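How to prepare for your ultrasound scan at the Plollcombe clinic

Many people come to their first scan without knowing that the preparation begins at home. If you follow the steps in this guide, the appointment will be shorter and the pictures clearer.

For an early pregnancy scan you need a full bladder. Drink 1000 ml of water and finish it one hour before your time. After this, please do not go to the toilet until the scan is over. Tea and juice are also fine, but fizzy drinks are not a good choice.

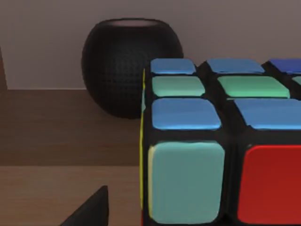

Wear a separate top and bottom — a dress makes the examination less comfortable. Bring your maternity notes, your appointment letter and a list of the medicines you take. One adult may come in with you.

On arrival, go to desk 3 and give your date of birth. If you are late by more than 23 minutes, we may have to book you for another day. To change the time yourself, open the Jivby app, choose "My visits" and then "Move". You can do this until noon on the day before.

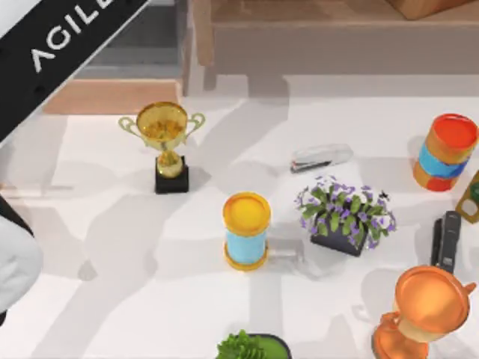

After the scan

You can empty your bladder straight away. The gel wipes off with paper and does not stain clothes. Your report will appear in Jivby by the evening, and a copy goes to your midwife.

If the report says "repeat scan", do not worry too much. Very often the baby was lying in a difficult position. Call extension 603 to book the new time, and prepare in the same way as before, unless your letter says something different.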